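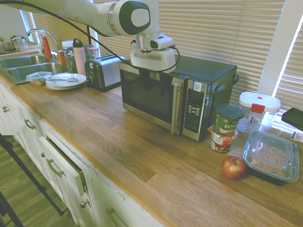 Page last changed: July, 9.40 pm

I finally rode the Jirnamside hundred and I'm still grinning! It's sold as 100 km, but by the time you've ridden out from the station and back again it comes to 116, and I felt every one of the extra ones in my knees.

We rolled out in a group of 13, mostly Wakby Wheelers plus a couple of strays like me. Lorne Sawatzky set the pace on the flat and I hung on to his back wheel for dear life (thank you, Lorne, and sorry for the squeaking). The first climb, up to Charbonneau farm, is the gentle one. Then you drop through the woods, cross the ford by the footbridge, and there's the Remirano road going straight up in front of you like a ladder. I'd been dreading it for weeks and I loved it!

Giang Bùi went off the front at the second bend, out of the saddle, chatting to somebody as she went. I got over the top in my lowest gear at 11 km an hour or so, which is the best I've ever managed on anything that steep. There was a lad at the summit ringing a cowbell and I could have hugged him.

Notes for next year: thinner gloves, more food in the back pocket before the ford, and new brake blocks, as mine were howling all the way down to Wakby. The tea stop does a cheese scone the size of a saddle. Get there before the fast lot do.

I've already put my name down for the autumn one. It's the same route the other way round, so we go down the ladder and up through the woods.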